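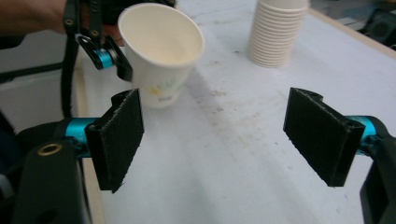
The engineer who runs the gripper tests at Niltgate has been comparing finger pads since May, and she admits that the question looked small at first. "We wanted to know which foam to buy," she says. "Then it became the most of our work." The paper cup is the object she comes back to always. One hand-held gripper presses its finger to the side of a cup, the other waits with its foam pads wide open, and a stack of cups stands further back on the table. "A cup forgives very little. If you close too much, the wall bends, and you see it at once." The pads in use have rough edges already, and she does not want to change them yet. "A new pad is easy. I must know how the old one behaves."

The team tried 17 kinds of pad from two suppliers, Pondeo and Mukel. Three are still in the test. She prefers the softer Pondeo foam for thin walls, but it wears quickly at the corners. The Mukel pad keeps its shape longer and asks for more care from the operator. 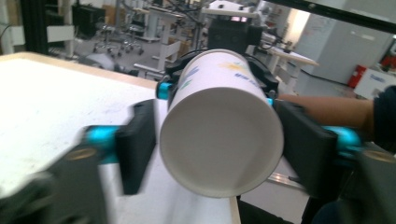 Page 2

The harder part is passing a cup between two grippers. With the cup on its side, one pair of fingers holds the base and the other closes on the flanks. "For a moment both are holding," she explains. "Who should let go first? We discussed this for more than 2 weeks." The present rule is that the receiver closes completely before the giver opens.

She would like to repeat the comparison with the McIntyre controller, which she finds slower but more even in closing. It is not decided yet if there is money for it.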